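# Widus, 그리퍼 비교 시뮬레이션 결과와 시험 절차를 공개합니다

**보도자료 | 배포일: 12/4/24 | 즉시 보도 가능**

안녕하세요, Widus입니다. 보도자료는 원래 좀 딱딱하게 써야 한다는데, 저는 그렇게 쓰면 한 줄도 안 나가는 사람이라 그냥 말하듯이 적어 보겠습니다(기자님들, 인용하실 때 어미는 편하게 다듬어 주세요!). 이번에 저희가 양팔 로봇용 그리퍼와 제어기를 시뮬레이션 안에서 나란히 놓고 비교하는 시험을 마쳤고, 그 절차와 기록을 파트너사와 연구실에 공개하기로 했습니다.

비교에 쓴 제어기는 Laron과 Setia, 두 가지입니다. 그리퍼는 설정을 바꿔 가며 3종으로 나눴고, 설정마다 집기와 문 접근을 합쳐 140회씩 돌렸습니다. 전부 컴퓨터 안에서 돌린 시험이라 실제 장비 수치는 이 자료에 한 줄도 없어요. 이 점은 기사에 꼭 같이 적어 주시면 좋겠습니다.

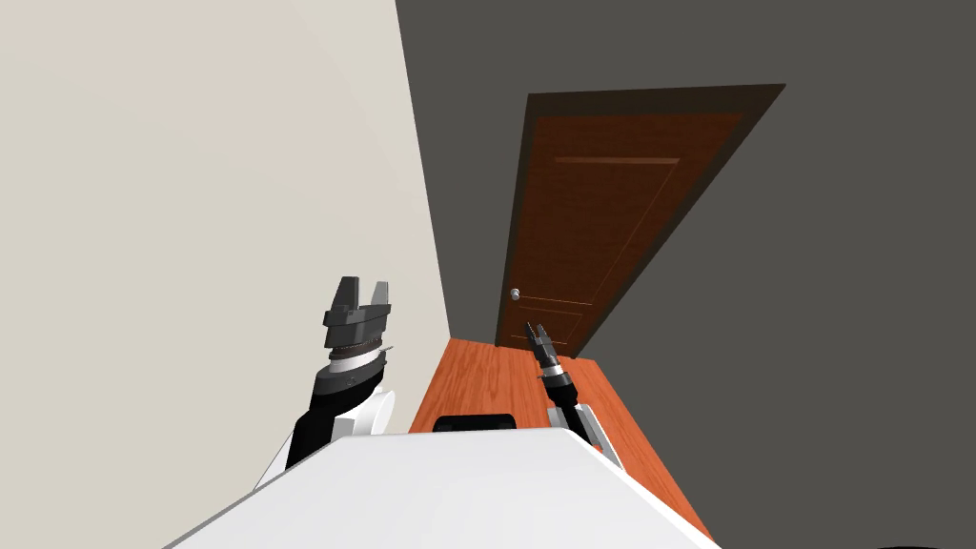 **Widus 조작성능평가팀**

저희 팀이 제일 오래 붙들고 있던 건 의외로 물건 집기보다 문 쪽이었습니다. 닫힌 나무 문에 작고 둥근 손잡이가 하나 달려 있고, 로봇은 거기까지 두 팔을 뻗어야 하거든요. 사람한테는 별것 아닌 동작인데 평행 그리퍼한테 둥근 손잡이는 꽤 까다로운 상대예요. 손가락 면이 평평하니까 닿는 자리가 좁고, 접근 각도가 조금만 틀어져도 처음부터 다시 맞춰야 합니다.

Laron은 접근 경로를 미리 길게 잡아 놓고 거의 그대로 따라가는 방식이고, Setia는 짧게 짧게 끊어서 가면서 계속 고쳐 잡는 방식입니다. 처음에는 팀 안에서도 Setia가 당연히 낫겠지 하는 분위기였는데요, 문 접근만 떼어 놓고 보면 Laron 쪽 움직임이 훨씬 차분했습니다. Setia는 손잡이 근처에서 자꾸 자세를 고치느라 시간을 썼고, 제한 시간 30초를 넘겨 중단으로 처리된 시도도 Setia에서 더 많이 나왔습니다. 반대로 시작 자세를 일부러 흐트러뜨려 놓으면 Setia가 금방 따라잡더라고요. 이 대목은 저도 기록을 돌려 보면서 꽤 재미있었어요!

집기 시험은 나무 탁자 위에서 진행했습니다. 반듯한 상자만 쓰면 어느 그리퍼나 점수가 잘 나와서 비교가 안 되기 때문에, 일부러 윤곽이 울퉁불퉁한 물체를 넣었습니다. 가운데가 살짝 잘록한 것도 있는데, 그 부분을 물면 편할 것 같죠? 손가락 폭이 넓은 설정에서는 위아래 볼록한 부분에 먼저 걸려서 생각만큼 깊이 들어가지 않았습니다. 저희가 손가락 폭을 따로 항목으로 뺀 것도 이 물체를 넣고 나서입니다.

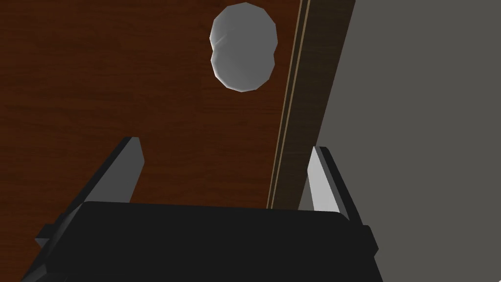
글 | Widus 홍보 담당

카메라 얘기도 조금 하겠습니다. 이번 시험에서는 로봇 몸체 쪽 시점과 그리퍼 쪽 시점을 둘 다 기록했고, 제어기에 어느 쪽 영상을 주느냐에 따라 결과를 따로 정리했습니다. 그리퍼 쪽 시점은 물체와 손가락 사이 간격이 바로 보이는 게 장점입니다. 대신 그리퍼 몸체가 화면 아래를 넓게 차지해요. 그래서 바로 앞에 있는 걸 놓치기 쉽고, 팔이 기울면 화면도 같이 확 기울어서 사람이 기록을 검토할 때 목이 좀 아픕니다(저는 모니터를 돌려 볼까 잠깐 고민했습니다).

몸체 쪽 시점은 두 팔의 관계를 보기에 좋습니다. 한쪽 팔이 가까이 올라와 있고 다른 쪽이 멀리 뻗어 있을 때 서로 방해가 되는지 금방 알 수 있거든요. 세밀한 정렬에는 약했습니다. 결국 공개본에는 두 시점을 함께 쓴 설정을 기본으로 넣었고, 한 시점만 쓰고 싶은 분들은 설정 파일에서 끄시면 됩니다.

이 모든 걸 묶어서 돌리는 시험 환경의 이름은 Salazar입니다. 내부에서 쓰던 이름을 바꾸려다가 다들 입에 붙어서 그대로 두었어요. Salazar에서 기록하는 항목은 다음과 같습니다.

- 접근 시작부터 종료까지 걸린 시간
- 손가락을 벌린 폭과 닫기 시작한 시점
- 손가락과 주변 가구의 접촉 여부
- 중단된 시도의 중단 사유
- 사용한 카메라 시점

접촉 항목은 처음 설계에 없었습니다. 기록을 돌려 보니 목표물까지는 잘 가 놓고 손가락 끝이 문이나 탁자 모서리에 바짝 붙는 경우가 자꾸 눈에 띄었어요.

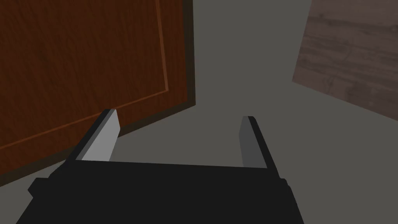 성공이냐 실패냐만 적으면 이런 시도들이 전부 묻혀 버립니다. 점수표에는 성공으로 올라가는데 실제 장비였다면 문짝을 긁었을지도 모르는 거잖아요. 그래서 가구와의 간격을 따로 남기게 했고, 간격이 5mm 밑으로 내려간 시도는 성공했더라도 표시가 붙습니다. 이 표시를 넣고 다시 보니 두 제어기의 순위가 물체에 따라 뒤집히기도 해서, 저희는 이번 발표에서 종합 1위를 따로 뽑지 않았습니다. 어느 쪽이 이겼느냐고 물어보시면 저는 어떤 작업에 쓰실 건지부터 여쭤볼 것 같아요.

공개 범위는 시험 절차서와 설정 파일, 시도별 기록, 그리고 두 시점의 영상입니다. 제어기 코드 자체는 들어 있지 않습니다. 신청은 Widus 홈페이지의 자료 신청란에서 받고, 연구나 교육 목적이면 비용은 없습니다. 상업적으로 쓰실 분들은 신청서에 용도를 적어 주시면 담당 부서에서 따로 연락드려요.

다음 일정도 살짝 알려 드리면, 1월에는 손가락 안쪽 면의 마찰 값을 바꿔 가며 같은 절차를 한 번 더 돌립니다. 둥근 손잡이에서 얼마나 차이가 날지 저는 그게 제일 궁금해요. 문 접근 시험에는 시작 위치를 더 멀리 둔 설정도 추가할 예정이고, 이 결과는 정리되는 대로 같은 신청란에 올리겠습니다.

**Widus 소개**
Widus는 로봇 조작 장치의 시험 환경과 평가 절차를 만드는 회사입니다. 그리퍼와 팔, 카메라, 제어기를 같은 조건에서 비교할 수 있도록 시뮬레이션 도구와 기록 양식을 제공합니다.

**보도 관련 문의**
Widus 홍보 담당 (홈페이지 문의란, 제목에 "Salazar 보도 문의"라고 적어 주세요)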